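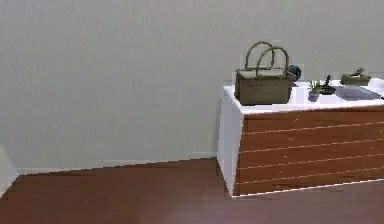

Une pièce dessinée par ordinateur : un meuble bas, un panier vert olive et une petite plante en pot.

Les robots aussi ont un règlement

À l'école, on ne court pas dans les couloirs. À la piscine, on ne plonge pas dans le petit bain. Les robots qui travaillent dans une maison doivent eux aussi suivre des règles. Un robot ne peut pas les apprendre en écoutant un adulte. Il faut les écrire dans son programme, puis vérifier qu'il les respecte.

Où vérifie-t-on ?

Les premiers essais se passent souvent dans une simulation. C'est un monde calculé par ordinateur, un peu comme un jeu vidéo. Il y a des murs, un sol, des meubles et des objets posés dessus. Si un robot simulé renverse une plante, on remet tout en place et on recommence. Dans une vraie cuisine, il faudrait ramasser la terre.

Setsuko Aoki prépare des essais de ce genre pour le projet Lincombe. Son équipe utilise 35 pièces simulées. Dans chacune, le robot reçoit une consigne simple, par exemple prendre un panier par ses anses et le poser par terre. Il fait le même exercice 130 fois, avec de petits changements : le panier est un peu plus loin, la lumière est plus faible, un autre objet se trouve derrière.

Qui écrit les règles ?

Une règle que beaucoup de gens ont décidé de suivre ensemble, et qui est écrite dans un document, s'appelle une norme. Il existe des normes pour les casques de vélo, pour les jouets et pour les prises électriques. Il en existe aussi pour les robots. Elles sont écrites par des groupes où l'on trouve des ingénieurs, des fabricants et des spécialistes de la sécurité. Ils discutent longtemps, parfois pendant plusieurs années.

Une équipe peut aussi ajouter ses propres règles. On parle alors de bonnes pratiques. Voici celles du projet Lincombe pour un robot qui range :

Regarder avant de bouger le bras.
Aller lentement quand une personne est proche.
Ne pas serrer un objet plus fort que nécessaire.
S'arrêter si un objet est caché et qu'on ne sait pas ce que c'est.
S'arrêter tout de suite quand quelqu'un appuie sur le bouton rouge.

La quatrième règle est difficile. Quand une chose ronde dépasse derrière un panier, est-ce un ballon ou un globe ? Toi, tu peux te pencher pour voir. Le robot doit changer d'angle, regarder encore, et demander de l'aide s'il hésite toujours.

Et dans la vraie vie ?

Réussir dans la simulation ne suffit pas. Un sol dessiné n'est jamais tout à fait comme un vrai sol, qui peut être mouillé ou couvert de miettes. Le robot passe donc ensuite dans un atelier, à Prukdale. Misaki Tanabe y surveille les essais. Elle garde la main près du bouton d'arrêt et note chaque erreur dans un cahier - même les toutes petites. Un essai dure 10 minutes, puis on vérifie les moteurs et les câbles.

En juillet, l'équipe a relevé 16 erreurs. La plupart venaient de la même cause : le robot lâchait les anses trop tôt. Il est retourné dans la simulation pour s'entraîner de nouveau.

Petit lexique

Simulation : monde calculé par un ordinateur, qui sert à faire des essais.
Norme : règle écrite, décidée à plusieurs.
Bonne pratique : façon de travailler choisie pour éviter les accidents et les erreurs.
Arrêt d'urgence : bouton qui stoppe la machine immédiatement.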